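The Man Who Will Tell You What to Throw Out

Kenneth Bautista does not own a label maker. He brings this up before I have my coat off, in the tone other people use to mention they've quit smoking.

"I had one for years," he says. "I labeled the drawer it lived in. Then I'd open the drawer and it would be in the kitchen."

Bautista has been going into other people's houses in Dusholm and helping them get rid of things since he left the insurance business. He charges by the afternoon, and his company, Nartey, is named after the street where he rented his first storage unit. Yes, a storage unit. He'd like it noted that he gave it up.

His clients tend to call in August, when the kids are about to go back to school and the hall closet won't shut. Most have already been shopping. "They spend 500 dollars on bins and then they call me," he says. "I walk in and the bins are stacked in the hall with the stickers on. So now the first thing we have to find room for is the bins."

I ask whether he has anything against baskets as such.

"I love a basket. Put that down. A basket on a shelf is a fine thing. But people think it's a decision, and it's a place to put off a decision."

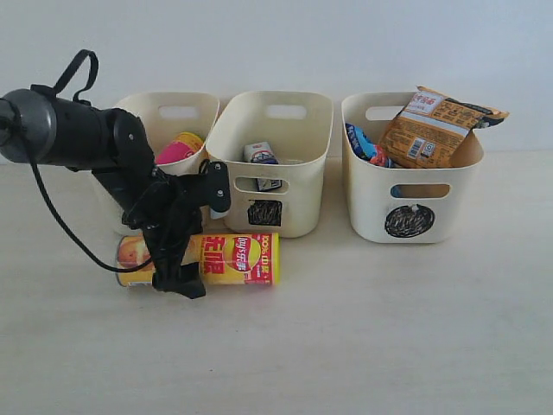

His own rule is 5 minutes per object, after which it goes back where it was and he moves on to the next one. Clients hate this. They want to be argued with. One woman on the Skendau side of town kept him on the subject of a fondue set until it got dark, and he billed her for the whole afternoon. She still has the fondue set. "She used it at New Year's and sent me a picture," he says, with what I take to be regret.

Paper is worse. A retired surveyor in Piltier had kept every gas bill since 1963, in order, in shoeboxes, and was proud of them. Bautista told him to leave them alone.

"He knew where every one of them was. You could say a month and he'd walk right to it. That isn't clutter, that's a library nobody visits. I went home early."

He is less forgiving about cables. He believes the average household could lose its whole cable drawer in a fire and find out at the insurance interview. He asks me how many chargers I have at home and I tell him a number that is lower than the truth. He writes it down anyway.

Does he ever get it wrong? He looks out the window for a bit. There was a coat, he says. He talked his brother into giving it away, a big green thing with a torn lining, and 35 dollars turned out to be in the pocket, along with the spare key to the boat. The brothers are speaking again, though the boat doesn't come up.

Before I leave he offers me a waffle iron.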